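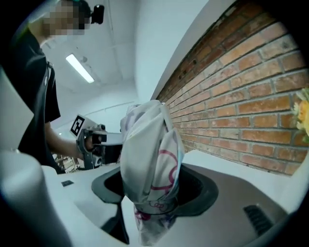 Slide 1. Welcome and why two grippers

Thank everyone for coming, and thank Farzana Jadoon, who let me talk her ear off about jaw shapes all through March. Say up front that I'm comparing two hand-held grippers, the Ostier and the Gatti, and that I like them both (I do!).

Slide 2. How we ran it

1. Same cloth jobs for each gripper, 200 tries apiece. Pushing fabric down into a round opening was the one everybody argued over, so take your time here and act it out with your hands.

2. One gripper in each hand for the table jobs, marker cubes facing out, forearms relaxed. Tell them about my sore wrists if there's a friendly face in the front row.

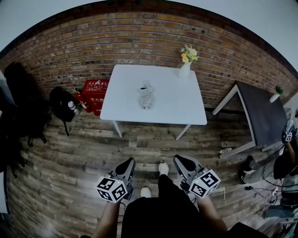
3. Scoring. Khalil Rizk went through the recordings and I stayed well out of his way. The Ostier got 158 clean grasps on cloth. Pause, let people write it down, then say that 7 of the Gatti runs lost tracking and we left those in as misses.

Slide 3. What I'd pick

Ostier for soft things, Gatti for long sessions, as it's kinder on the thumb. Then questions, and please remember to repeat each one into the microphone.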